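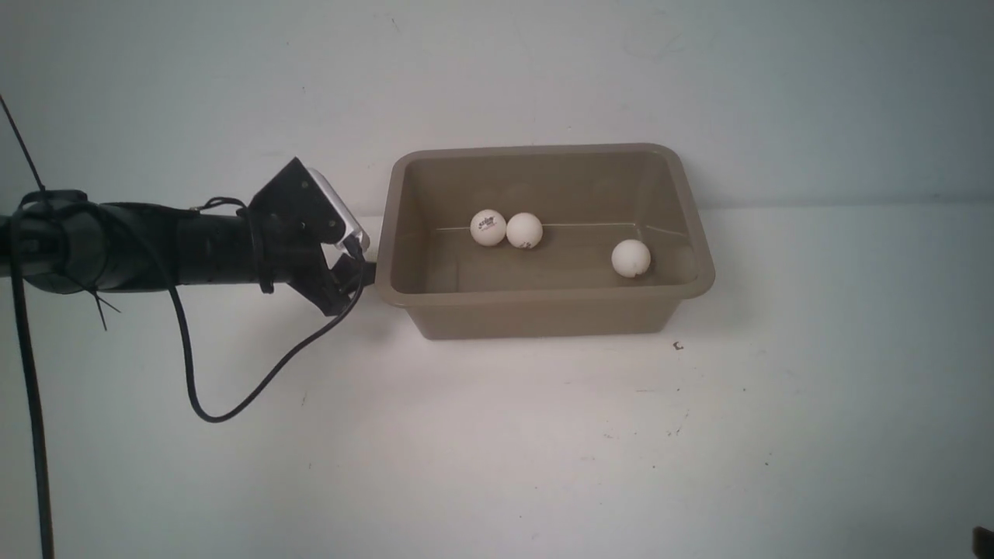

The Small Rules That Make a Robot Bench Work

Ask people who work with robot arms which standard they love best and most will look at you as if you had asked for their favorite tax form. I have a favorite, and it is four pages long. It's the bench code used at Prulodard, a shared robotics workshop in Sutherland, and after spending a Friday with it I came home and rewrote the rules for my own garage.

The big safety standards are written for factories, and they do their work well there. They cover fences, stop circuits, speed limits near people and the paperwork that goes with all of it. A small arm on a table falls under the same way of thinking, but plenty of what goes wrong at a table is too minor for those books to bother with. A cable snags. A tub gets nudged a finger's width and no one writes it down. Somebody changes a setting at lunch and the afternoon's results can't be compared with the morning's.

The bench code starts exactly there. Its opening page is all about cable, which made me very happy! Every wire that rides on an arm has to be strapped to it, with enough slack left at the wrist for the full turn the job calls for. Before the first run of the day, someone moves the arm slowly by hand control through its whole reach and watches the slack the entire time. If a loop can catch on the fixture, or on the rim of anything the arm reaches into, the strapping gets redone. Zip tie tails are to be trimmed flush (a long tail scratches hands, and it can hook a second cable), and that rule is the one people at every bench I have ever visited forget, me included.

Then come the objects. For pick-and-place work the code likes things that are cheap, light and all the same size, and ping-pong balls in a plastic tub are close to perfect. They roll, so a sloppy approach shows up right away. They weigh next to nothing, so a bad grip does no harm.

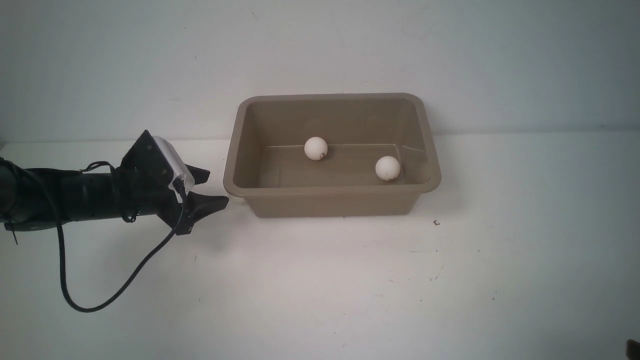 The tub matters as much as the balls do. Its rim is the first thing a gripper is likely to hit, so the code asks for a written approach height, measured from the table, and a slow zone that begins 60 millimeters out from the rim on every side. Inside that zone the arm may not go faster than 200 millimeters a second. You could argue with the numbers, and people do, at length, over coffee. What I like is that they are written on a card at the bench where anyone can point to them.

Record keeping gets the third page. A trial is logged before it starts, with the number of objects in the tub and the starting pose of the arm. A miss is logged as a miss. If a person reaches in to move something, the trial is marked "touched" and stays in the log, and there is no quiet deleting. Prulodard keeps its logs in a plain tool called Anomon, but the code says paper is fine, and one of the benches there really does use a spiral notebook on a string.

My favorite rule is on the last page, under "Hands." No one reaches across the arm's path until the arm has been still for 5 seconds and the person at the controls has said "clear" out loud. Out loud! A nod doesn't count, and neither does a thumbs-up. I felt silly saying it for the first half hour, and by the end of the day I was saying it to my kettle.

The code is now on its second version, and a team over at Vumell has been trying it with 2 arms sharing one table. Their early notes ask for a rule on whose "clear" counts when both arms are moving. The draft answer is that both operators have to say it, and that the table stays off limits until they have. It goes up for comments in October, along with a longer section on cable straps that I fully intend to read twice.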